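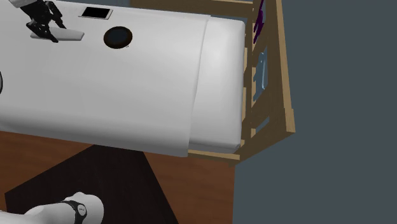

*Figure 4.1. The hand and the gray slab, rendered in the simulator.*

# Chapter 4: Build It on Screen First

I burned up most of a February learning what I'm about to tell you, so please enjoy getting it in one chapter! Back when Bhavana Acharya and I started our first arm project in the Wikberg shared shop, I wanted to bolt things together right away. She made me model the bench instead (I sulked). By the end of that month we had run 488 practice grasps in simulation, and I'd stopped sulking somewhere near the 99th.

We'll do the same in this chapter. You'll set up a table, place the arm, and get it reaching down to a flat surface without plowing into it. Keep your measurements from Chapter 3 handy, you'll want them on nearly every page.

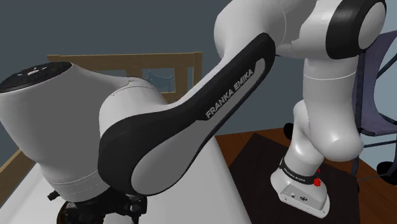

**Do I need to own an arm to work through this chapter?**

Everything up to the last exercise runs on an ordinary computer, so you can wait to buy or borrow one until Chapter 5.

## 4.1 Start with the table

Grab a tape measure and get the height of your tabletop, floor to top face.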